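Veresance grasping data: progress report to Flalico, August 2020
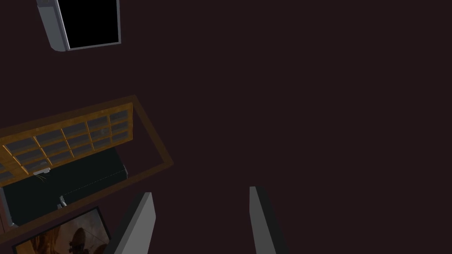
Simulated workspace from overhead, gripper open, with the tray and grid shelf at left.

Since the January report we have recorded 2,257 simulated episodes, of which 2,210 passed the automatic checks. That looks like a good rate. I would ask you not to read much into it. The checks confirm that the files are complete and that the arm stayed within its limits. They say nothing about whether an episode is worth learning from.

We replayed a small batch by eye and came away less sure. Too many of the episodes are near copies of one another. Objects tend to bunch on one side of the surface, and a policy trained on them may simply learn to go there. The placement script, taken over from the Bavum work, was supposed to prevent this. It has been patched twice and still does it.

The simulator draws thin parts such as wires neatly enough, but we have no evidence that they behave like real ones under contact. The Lappalainen arm is still waiting for its wrist mount, so no real recordings exist to compare against. Until they do, any claim about transfer is a guess – ours included.

Spending is on plan. We have used 26 of the 32 compute days in this phase. The remaining days could buy more episodes of the same kind, and we advise against that. We propose to rewrite the placement script first, then record a smaller set with wider spacing and a held-out group of objects.

The plan you approved counts episodes as its main target. We would like to replace that with success on the held-out group, even if the first figure is poor. A decision is needed before the next recording block is booked.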